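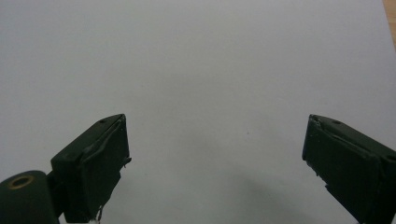

4.2 Finding the fingertips

Figure 3. Wrist view, gripper open over a white surface.

We love frames like Figure 3, because there's so little in them to confuse Nidiment, our tip tracker! It fits two dark blobs, takes the gap between the tips and hands that width to the planner. I hand-labeled 712 frames (never again), and the tracker lost a tip in 47 of them. Frayed pad edges were my first suspect, so we now fit the squared-off tips and skip the pads. The Akbari filter then smooths the width over 2 frames.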